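Foro Casa y Reformas > Suelos y revestimientos
Tema: Suelo de mármol gris sin brillo, ¿pulir o cristalizar?

manaia_rakena
Buenas a todos. Primero pido perdón por mi español, vivo aquí desde hace pocos años y las palabras de la obra todavía me cuestan mucho. Compramos un piso con baldosas de mármol gris en el salón y en el pasillo. Las baldosas están enteras, pero el suelo ha perdido el brillo, sobre todo en la zona de paso entre la puerta y la cocina. Si me pongo de rodillas y miro contra la ventana, veo una especie de camino mate.

He pedido dos presupuestos. La empresa Bednárik me propone pulir todo y después cristalizar. Un señor que trabaja solo me dice que con cristalizar es suficiente y que pulir es gastar piedra sin necesidad. El segundo es mucho más barato, claro. ¿A quién hago caso?

tecla_suelta
Hola, Manaia. Tu español se entiende perfectamente. Pasa la uña despacio por la zona mate. Si notas rayas, cristalizar solo no te va a servir, te quedarán rayas brillantes. Si está liso al tacto, yo probaría primero lo barato.

Losero77
No estoy de acuerdo con lo de la uña. Hay rayas que no se notan con el dedo y a contraluz se ven muchísimo. Y otra cosa: ¿con qué habéis fregado? En el mármol, nueve de cada diez "pérdidas de brillo" que me encuentro son de vinagre o de antical. Eso no es desgaste, es que el ácido se ha comido la superficie, y entonces hay que pulir.

manaia_rakena
Gracias a los dos. He pasado la uña y noto muy poco, casi nada. Sobre la limpieza, de los dueños anteriores no sé nada. En el armario de la cocina dejaron una botella de Plisa medio llena, es un limpiador "para todo tipo de suelos", pero la etiqueta está gastada y no puedo leer la composición.

Yo uso agua con un poco de jabón neutro. Confieso que la primera semana usé vinagre, porque en casa de mi madre se hacía siempre así - pero allí el suelo era de madera.
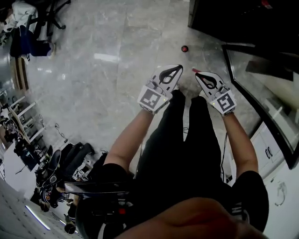 También quería preguntar por las juntas. Son bastante oscuras y no sé si es el color original o si es suciedad. El de Bednárik me dijo que la máquina las limpia "un poco", y no entendí si eso significa que después quedan limpias o que quedan igual.

Losero77
Pues ahí tienes una parte de la respuesta, el vinagre. Una semana no destroza un suelo, pero si los anteriores hacían lo mismo durante años, el camino mate se explica solo.

Las juntas: la pulidora rebaja lo que está a la altura de la piedra. Si la junta está hundida, el disco no la toca. Pregúntale si incluye rejuntado, y que lo ponga por escrito.

pilar_del_bajo
Yo voy a llevar la contraria. Tengo mármol desde que me casé y nunca lo he pulido. Cada 4 años viene un chico, cristaliza y el suelo queda precioso. Los pulidores siempre te dicen que hay que pulir, viven de eso.

Losero77
Pilar, con todo el cariño, yo también cristalizo y también vivo de eso. Si un suelo se cuida bien desde el primer día, como el tuyo, no hace falta más. Este no sabemos cómo se ha cuidado.

tecla_suelta
¿Y por qué no pides una prueba? Que te hagan dos baldosas en un rincón, una solo cristalizada y la otra con pulido. A mí me lo hicieron gratis en el piso de la calle Evcombe y decidí en cinco minutos.

manaia_rakena
No sabía que esto se podía pedir, me parece muy buena idea. ¿No se quedan después las dos baldosas diferentes del resto, si al final no hago la obra?

tecla_suelta
Se quedan diferentes, sí. Elige un sitio donde vaya a ir un mueble.

Cluter
Llego por el buscador. ¿Alguien sabe cuánto polvo levanta el pulido? Tengo alrededor de 100 libros en estanterías abiertas y me da pánico.

Losero77
Se trabaja con agua, así que polvo casi nada. Lo que hace es barro, y salpica los rodapiés y lo que haya abajo. Vacía las baldas inferiores y tapa el resto con plástico.

pilar_del_bajo
Barro y ruido, acordaos de avisar a los vecinos.

manaia_rakena
Actualizo. El señor que trabaja solo aceptó hacer la prueba y viene el lunes por la mañana. Bednárik me dice que solo hace pruebas si firmo antes el presupuesto, y eso no me ha gustado. La botella de Plisa la llevo al punto limpio. Ya os contaré cómo quedan las baldosas.

Losero77
Que no te friegue la prueba con nada raro antes de enseñártela, y mírala a contraluz cuando esté seca del todo.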